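Kirkegaard Bench Kit: README and data card

Last updated November 18, 2024

Welcome, and thank you for downloading the Kirkegaard sample recordings! Whether you already own the bench kit, are waiting on a delivery from our shop in Clasholm, or are simply trying to decide if a pair of small arms is what your group needs, this file should get you going. It runs a bit long, I know, but please read at least the sections on setup and known problems before you write to us. They cover most of what lands in the support inbox.

What you get

The kit is a two-arm tabletop workstation that ships mostly assembled. Both arms mount on one aluminum extrusion rail along the front of a white table, and plain walls go up on the other three sides so that the cameras have something calm to look at. Each arm ends in a gripper with its own cable run. The walls are included in the price, and we do recommend putting them up, even if your room is tidy. People walking past in the background are a nuisance when you come to use the recordings later.

The download that goes with this file is called Plotinden. It holds 1726 recordings of everyday handling tasks done on kits like yours, all driven by a person, along with the settings we used. You are free to train on it, cut it up, compare your own recordings with it, or just page through it to see how the arms get around each other in a small space.

Enach is the control software. It comes with the kit and is also offered separately, for people who have built something similar themselves. You don't need Enach to read the Plotinden files, but the replay tool lives inside it, and replay is really the nicest way to get to know the data.

The tasks

There are three task families in this release:

1. Cloth. Folding, flattening and stacking small towels. This was our first family and it is the most even in quality, so if you are new to all this, please start here.

2. Bags and trays. Paper bags, serving trays, and bakery goods or other small items that go with them. Paper is tricky stuff! It creases, it slides, and it never lies the same way twice, so the recordings vary a good deal in pace. The bag is often lying flat beside the tray, and the grippers end up working close to it. We left the slow recordings in on purpose, and they are marked "slow" in the notes column if you'd like to filter them out. 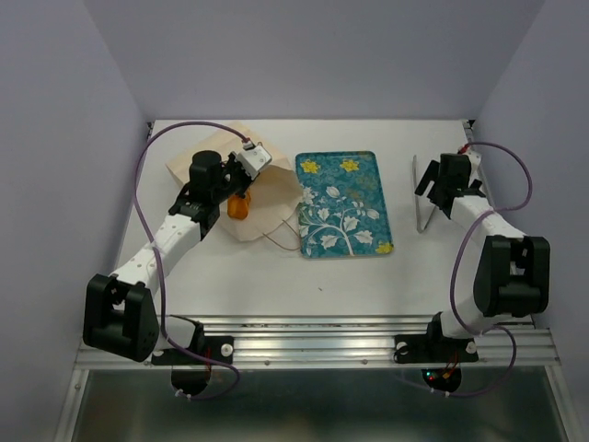 3. Desk items. Pens, cups, sticky notes and the like. It is the smallest family for now. We began it in September and hope to keep adding to it.

Setting up the bench

Find a sturdy table edge or use the frame we supply. Bolt the rail down first, then the arm bases, and tighten the round knobs by hand only. A wrench will strip them, and replacement knobs take two weeks to reach most places.

Next come the cables. Leave a generous loop between the gripper and the base – more than looks sensible. New owners love to tie everything down snugly, which looks lovely right up until the first long reach. Start Enach, move each arm slowly through its whole range, and watch the cable as you go. Once you are happy, put your ties on near the base and leave the rest free.

Then run the home routine, one arm at a time. After that, open the replay tool, pick any cloth recording, and play it at quarter speed with nothing on the table. If both arms move smoothly and stop where they should, you can go up to full speed.

What is in each recording

Every recording sits in its own folder. Inside you will find the camera video, the joint positions for both arms, the gripper opening for both sides, and a short text note from whoever was driving. The notes are informal. Some are a single word and some are a small essay, and we decided not to tidy them, as the odd remark in there has saved us hours.

Joint positions are given in degrees. The left arm always comes first, and left means left as you face the table from the rail side. Please check this twice if you are mixing Plotinden with data from another source. We mixed it up ourselves in the previous release, and I am still a little embarrassed by it.
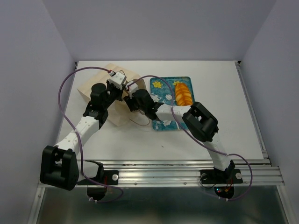 Kristof Hendriks
Product Lead, Kirkegaard Bench Kit

Known problems

Object positions are not controlled. The person driving set out the items by hand, and the starting layout changes from one recording to the next. For most training this is a good thing, but if you need fixed starting points you will have to record your own.

The grippers hide things. When both wrists come together over something small, the camera may lose it for a while. We have not tried to fill in those stretches, and there is no label telling you where they are.

Shiny surfaces can catch the room lights, so brightness drifts a little between sessions. We suggest light color adjustment during training, or at the very least a look through a handful of files before you begin.

There are also some 3 folders without a driver's note. The recordings in them are fine to use.

Please don't use this data for

Anything where a mistake could hurt someone. These are light tabletop arms doing household sorts of things, and nothing here was collected with safety work in mind. The recordings also say very little about heavy loads, liquids or sharp tools, so please don't stretch them that far.

Getting help

Write to the support address on your packing slip and include your Enach version, the name of the folder you were using, and a line or two on what you expected to happen. Kit owners can book a setup call at no charge. If you record something of your own and would be willing to share it, do tell us – we would be delighted to look at it for the next release, above all if it involves paper bags.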